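자취 살림 게시판 > 잡담

제목: 다리미 없이 사는 분들, 구김 어떻게 하세요?

글쓴이: 물빨래요정
1월 9일 화요일 | 조회 1,041

이사하면서 다리미를 버렸는데 두 달째 다시 살까 말까 고민만 하고 있어요ㅠㅠ 매장에서 Fellix 스팀다리미를 만져 봤는데 생각보다 무겁더라고요. 셔츠는 일주일에 두 번쯤 입고 나머지는 다 니트예요. 검색하다가 폰 내려놓고, 또 집어 들고... 이 짓을 며칠째 하는지 모르겠네요.
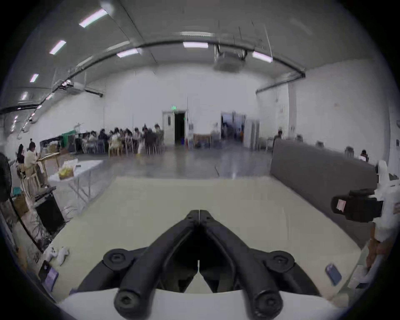
크림색 상판 위에 파란 케이스 폰

다리미 없이 버티는 분들 계시면 비법 좀 풀어 주세요!

댓글

세제반컵
저는 5년째 없이 살아요. 탈수를 제일 약하게 돌리고 꺼내자마자 탁탁 털어서 옷걸이에 걸면 웬만한 건 펴집니다. 얇은 셔츠는 널기 전에 평평한 데 놓고 손바닥으로 한 번 쓸어 주세요.
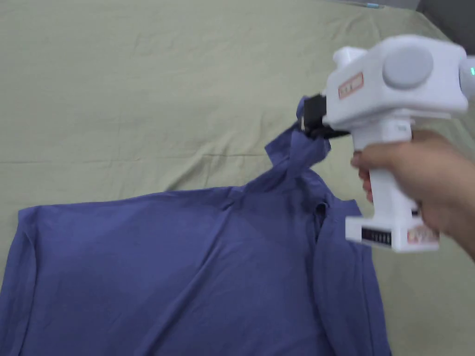
연두빛 도는 시트 위 하늘보라색 긴팔 셔츠

시트 접힌 자국은 저도 포기했어요ㅋㅋ 깔고 자면 그만이죠.

옥탑방고양이
탈수 약하게 하면 겨울엔 이틀 걸려도 안 마르던데요? 저희 집은 북향이라 냄새까지 나요. 그냥 세게 돌리고 다리는 게 낫다고 봅니다.

세제반컵
제습기 틀면 하루면 말라요. Plernska 작은 거 중고로 샀는데 잘 쓰는 중!

월세93
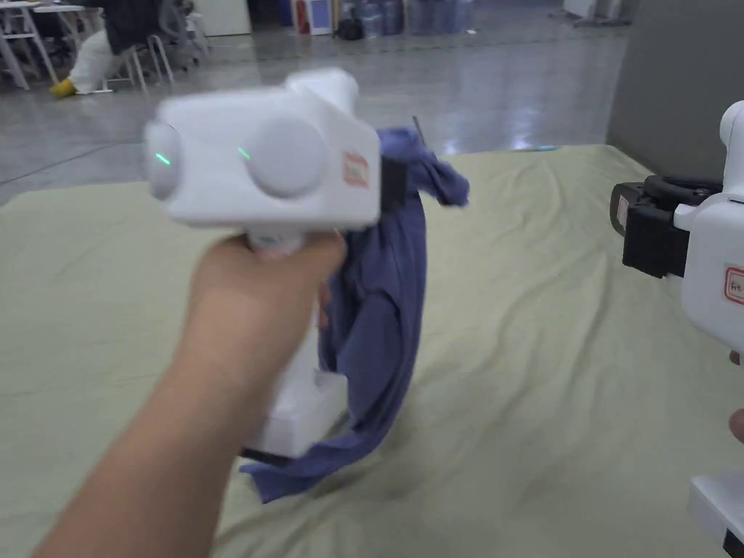 분무기파는 없나요? 저는 출근 전날 밤에 물 뿌려서 걸어 두고 자요. 섬유유연제는 한 방울만 섞는데 많이 넣으면 얼룩져서 흰 옷 하나 버렸습니다. 그리고 전 다리미판 대신 침대에서 다 해결하는 사람이에요. 옷감을 꾹 누르면서 펴는 것도 침대 위가 편하고, 허리는 좀 아파도 판 펼 자리가 없으니 어쩔 수 없네요.

옥탑방고양이
침대는 푹신해서 눌러도 힘이 다 먹히잖아요. 딱딱한 탁자에 천 한 장 까는 게 훨씬 잘 펴져요. 이건 진짜 양보 못 함.

월세93
탁자 놓을 자리가 있으면 저도 그러죠ㅋㅋㅋ 방이 좁다고요.

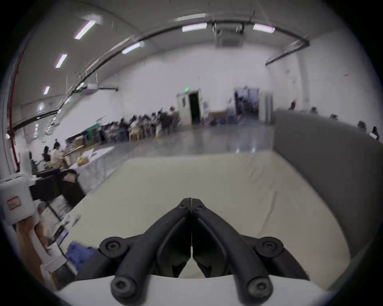

다림질은명상

저는 탁자파에 한 표요. 크림색 천 깔아 두고 쓰는데, 천 자체에 접힌 자국이 남으면 먼저 그것부터 펴 줘야 해요. 안 그러면 셔츠에 줄이 그대로 찍힙니다. 다리미는 Brodcombe 건식 오래된 거 쓰는데 스팀보다 가벼워서 손목이 편해요. 면셔츠는 살짝 덜 말랐을 때 다리면 금방이고요. 그리고 분무기에 유연제 섞는 건 저는 반대예요. 다리미 바닥에 눌어붙어서 닦느라 고생했거든요.

세제반컵
헉 눌어붙는 건 몰랐네요. 저야 다리미가 없으니 상관없지만ㅋㅋ

물빨래요정
와 댓글 감사해요!! 일단 오늘 빨래부터 탈수 약으로 돌려 보고, 2월까지 버텨 본 다음에 안 되면 건식으로 살게요. 근데 탁자에 까는 천은 두께가 어느 정도여야 해요? 얇은 면보밖에 없는데...

다림질은명상
얇으면 두 번 접어서 까세요. 나무 탁자면 밑에 수건도 한 장 더 깔고요. 열 때문에 하얗게 자국 남으면 잘 안 지워져요.

옥탑방고양이
수건은 결이 옷에 찍힐 수 있으니까 꼭 천 밑으로요.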